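Pegboards, but for computer guts

March 17, 2021

OK so quick one because I have to be out the door soon and I promised myself I'd post before the month got away from me again. The back room. I know. I've been going on about the back room since August and there has been very little to show for it. But the wall is up, the board is up, and I am unreasonably happy with both.

For anyone new – I've been trying to stop storing computer parts in shoeboxes. That's the whole project. Shoeboxes, antistatic bags with no labels, a drawer that won't shut. Every time I wanted a stick of memory I'd tip the drawer out on the rug and every time I'd find the thing I needed LAST month. Zixuan Zhong came over to borrow a power supply, looked at the drawer, and asked if I'd been burgled.

So. Wall storage. One board, a spot for each part, everything out where you can see it.
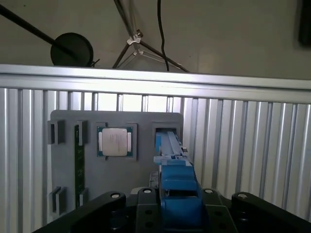

5 min read

The gray board is 3D printed, and the holders are part of it, sticking up off the face. Processor in the middle, sitting in its own little square with walls at the corners. Long green module on the left, standing up in its slot, with the U-shaped clip things at the ends. The big pocket is on the right, and that one took the most redoing by far.

Let me talk about the pocket. First version was too tight. Second version was so loose I could have lost a sandwich in there. The third is the one that's up now and I'm not touching it. If you print one of these, do a test piece of just the one holder first. Don't print the whole board to find out one slot is wrong. I did that. Twice. I called the filament spool Pruda by the end of it, like a ship that sinks, and no I can't explain why.

The processor holder was easy by comparison. I measured it once, added a hair, printed, done. It's the corners that do the work, you don't need much between them. I like that I can see the metal top and know what it is without digging through a bag. Well, I know what it is. The markings are tiny and anyone else would need a magnifying glass, so labels are on the list.

Memory is fussier. Long and skinny, wants to lean. If the slot is shallow it tips foward and then you're catching it with your knee. Deeper slot fixed that, and having the clips at top and bottom means it stays put where I stand it. I keep brushing past the shelf in there and so far nothing has ended up on the floor.

Now the wall itself, because I got three emails asking. Corrugated metal. Silver. I wanted plain plywood and then I saw a stack of the metal at Plindine, the salvage yard out past the tire place, and that was it for plywood. Paid $195 for the lot, which felt like a lot standing in the yard and felt fine once I'd gotten it home. There's an aluminum rail along the top edge and it makes the whole thing look finished instead of like the side of a barn. My mother says it still looks like the side of a barn.

Pros – it doesn't get grubby the way painted drywall did, and it bounces light around like crazy, which in a room with one sad window is a big deal. Cons – it's ridged, so nothing sits flat unless you plan for it. A big flat board can ride on the ridges. A tiny hook can't, it just wobbles. I spent a whole evening learning that with a set of small hooks I have since given away.

Also it's loud. Bump it with a screwdriver and the dog leaves.

Lighting was the other half of this and it's where I got stuck the longest. I didn't want to drill into the ceiling, partly becuase it's the one surface in there that I haven't already put a hole in. So it's poles and clamps up there. I had a box of them from when Jin closed down (the photo studio, I worked there two summers, they let us take what we could carry). Clamps are the best thing I own. You can change your mind with a clamp. 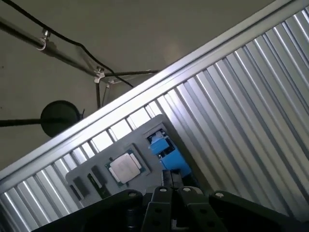 It goes slowly, getting the height right. Too high and the light slides over the top of everything. Too low and you get the glare off the ridges straight in your eyes, those bright white stripes, and after ten minutes you feel like you've been driving into a sunset. I moved things up and down more evenings than I want to admit. Then I'd stand at the board, squint, go back, loosen, move, tighten. It's decent now. Not perfect. I still get stripes if I stand way over to one side, so I don't stand there.

Cable is still a mess. I know. There's a black one wandering along up there by the pole and I keep meaning to tie it in properly. I bought a bag of 50 ties from Bistar for exactly this and then used most of them on the tomato cages. If somebody has a tidy way of running cable along a round pole that isn't a zip tie every few inches, please tell me. Velcro has been suggested. Velcro and I have history.

The ceiling I'm leaving alone. Gray, flat, kind of warm looking, came with the house. I went back and forth on white and decided I did not want to be up a ladder with a roller over my head for a weekend. Gray's fine. Gray hides things.

What else. Oh – cost, roughly none of you will care but two of you always ask. The metal was the big one. Filament I had. Clamps were free, see above. Rail was a leftover length from my cousin's shop and I paid for it in banana bread. Screws, $10. I'm not counting the failed boards, because if I count the failed boards I have to tell my husband about the failed boards.

Stuff I'd do different: start with the lights, then the wall, then the board. I did it completely backwards and ended up leaning over a finished wall with a wrench in my hand, sweating about scratches. Also I'd leave more room around the pocket side. When you're sliding something long in or out of it you want space for your hand, and the angle is a bit awkward coming from underneath.

And I'd write down my measurements. I have them on the back of an envelope somewhere. It's possible the envelope is in the drawer.

Next up is a second board, probably for the drives and the odd little adapters that breed when you're not looking. I want to try shallower holders for those and maybe a darker color, although the gray has grown on me. Zixuan wants me to make one for his place too and I said sure before I thought about how long the first one took. So that's spring.

Comments are open again, I fixed the thing where it ate everybody's replies. If you asked me for the holder file last time, ask again, I lost the list. OK. Shoes. Late.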